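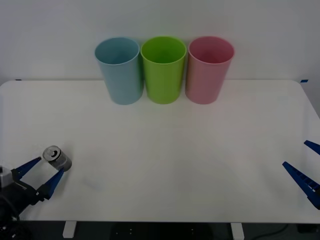
Trulitz is my running collection of notes and pictures about plastic drinking cups, and I've finally gotten around to writing a proper README for it. I started in June with whatever was in my own cupboard, and it grew from there (my cupboard has grown too, unfortunately). Most of what I keep is the plain tapered tumbler, wider at the rim than at the base, like the light blue, lime green and pink ones standing side by side. I love that shape! It has a thin rolled lip, it's easy to draw, and it comes in so many colors that sorting out the color names took me longer than anything else in here.

What's in it

The folder called cups has 900 pictures, and the file called notes.csv has one line per picture. There are 63 color names in the list, which I know is too many. I tried to get by with plain "blue" for a while, but then I'd go looking for a pastel one and get every navy picnic cup I'd ever saved, so now there's sky, pastel, navy, teal and so on. Lime gets its own name. Pink and rose are still a mess. If a cup is muted I usually wrote rose, but in the early lines I wrote pink for everything, and I've only fixed 35 of those so far.

Columns

file: the name of the picture
color: left to right if there's more than one cup, separated by a slash
shape: tapered, straight, stacked, or other
lip: rolled, flat, or blank if I couldn't tell
standing: yes, no, or mixed
remarks: anything I felt like typing

A typical color entry looks like light blue/lime green/pink. Please keep that order if you send me fixes, I use it to match names to cups and it all falls apart otherwise. "Standing" just means upright on its base. A cup that leans a tiny bit still gets a yes, and I put the lean in the remarks.

Things I know are wrong

The stacked shapes are thin on the ground, and I wasn't consistent with them. Sometimes a stack is one entry and sometimes I listed every color I could see from the side. Clear cups are missing completely. I have a box of them waiting but the lip is so hard to make out that I keep putting it off. Urmas Luik went through 92 lines with me and found a bunch where I'd swapped the left and right colors (thank you, Urmas!), so there are surely more hiding in the rest.

Using it

Go ahead and use it for drawing practice, color matching, teaching your kids the word "tapered", whatever you like. A mention of Trulitz would be nice. If you rename the colors, please save your list as a new file and leave mine alone.

Last changed 1 Oct 2021: split teal out of green, fixed two misspelled file names.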